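News > Company announcements > Food and kitchen

February 24, 2020
By the Oltia press desk

OLTIA ASKS THE NATION TO LOOK AT THE BACK OF ITS CUPBOARDS

Oltia, the Ravwood tinned food firm, will spend the month of May persuading people to eat what they already own. The sales department has been told and is taking it as well as can be expected.

The Back of the Cupboard campaign follows a survey of 2362 households, carried out for Oltia over the winter. Of those who replied, 1743 admitted to owning at least one tin they could not remember buying. A further group said they remembered perfectly well and wished they didn't. Chickpeas were mentioned often, usually with some bitterness.

Households in Ravwood and Casov will be able to pick up a free booklet of 60 recipes, each built on a tin and whatever else is lying about. The recipes were tested in home kitchens by Oltia staff, who were asked to cook them on a weeknight while tired. Four puddings were dropped at this stage and will not be discussed further. 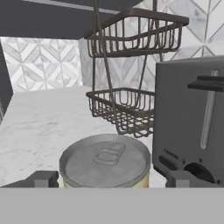
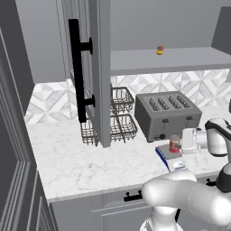
Do I need to throw a tin away once it has passed its best before date?

A best before date is about quality, so a tin that has been kept somewhere cool and dry will often be fine well after it. Throw it out if it is bulging, leaking, badly rusted or deeply dented, and don't taste it to check.

The campaign also takes in a swap day at Puma Hall in Casov, where visitors can trade an unloved tin for somebody else's. Oltia expects some 400 people and a great deal of sweetcorn. Tins must be sealed and still have their labels, a rule brought in after last year's trial, when one table became a lottery. Anything left at the end of the day will go to the Ravwood food bank, which has asked us to say that it would like soup, fruit and fish, and that it has enough kidney beans to see it through the decade.

Shops wishing to stock the booklet should order by the end of next month. It is small enough to sit by the till and has no stickers, vouchers or cartoon mascot. There was a mascot. It was a prune.

Contact: Oltia press desk, Ravwood | Copyright Oltia 2020 | Back to top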